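Brundunthorpe Home Forum > Kitchen and Cleaning > Dishes by hand: towel or air?

Views: 803

nazmiye_k
Posted 15th July
Good evening to all. Since February I live in an apartment without a dishwasher, and I wash everything by hand. My mother always dried each piece with a towel and put it away at once. My husband says it is lost time, and the air does the same work for free. I would like to know what other people do, especially with wooden things. Two of my wooden spoons have become gray and they have a smell that I cannot remove.
Nazmiye Kurtuluş

pot_lid_paul
Air. Always air. A kitchen towel is the dirtiest thing in the house, and people rub it on clean plates.

amandio.c
I do not agree with Paul. A dirty towel is dirty, this is true, but a clean towel is clean. I change mine every day and wash them hot. If you leave wood standing in a holder with water at the bottom, the lower part stays wet for hours and becomes black. I have lost a good set of spoons in this way.
Amândio

pot_lid_paul
Then empty the holder? Mine has a tray and I tip it out when I make coffee.

amandio.c
You do it. My sons do not do it.

wavlow_girl
With me it depends on the material. Glasses and plates stay in the rack. Knives I dry immediately, because mine are carbon steel and they rust very fast. Wood I wipe, and then I let it lie flat on the table for an hour before it goes in the drawer. Also Nazmiye, for the smell, try to rub the spoons with salt and half a lemon, rinse, and let them dry for 3 days before you judge.

nazmiye_k
Thank you, I will try the lemon. I think now that the holder is part of my problem, and I want to decide on one place for the long things. I put here my kitchen table with the chopsticks and the white plastic holder.

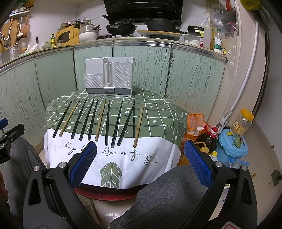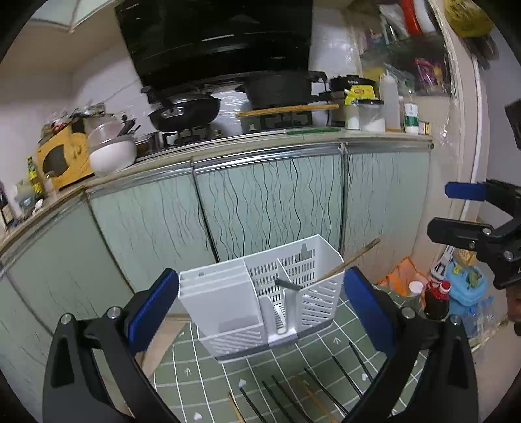 How often should a plastic utensil holder be washed?

amandio.c
Once a week, with hot water and dish soap. Use a small brush in the corners, and let it dry upside down before you put anything back.

kettle_and_co
Once a week is a lot, in my opinion. I do it when I change the sponge, so every second week, and I never had a problem. Where the water is hard you will see white spots before you see anything bad. Vinegar takes them away.

pot_lid_paul
For once I am with Amândio. Weekly. It takes less time than this thread.

wavlow_girl
Does anybody use oil on the wood? I bought the Kaplan board oil and I like it, but it is not cheap, 179 for the big can in my currency.

amandio.c
I use plain mineral oil from the pharmacy. Not olive oil, please. It becomes sticky and after some weeks it smells like an old frying pan.

kettle_and_co
My grandmother used olive oil all her life and her spoons are still in my drawer.

amandio.c
Then she used them every day and washed them well. I would still not advise it to a beginner.

nazmiye_k
I did the salt and lemon tonight. One spoon is much better already. The other one has a crack near the handle, so I will throw it away. My husband has agreed to dry the wood if I leave the plates for the air. Is the drying mat from Praso good, or does it stay wet underneath?

wavlow_girl
Wet underneath, I had one. Hang it over the faucet at night.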